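Places on the Saturday robot arm class, Grelstead

The class needs four more people, aged 15 and over. You will work in pairs on a bench with two arms, writing and testing code that sorts small office items into bins. Some Python helps. The fee is £568, kit included. Write to Syafiqah Lau at Orus by the end of January.

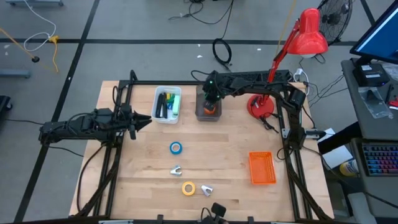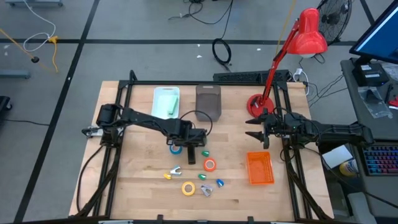
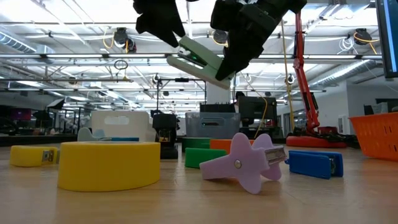 Tape and small office items on the bench

Hilkka Valtonen: I took it last year with very little Python. Do the reading before week 3.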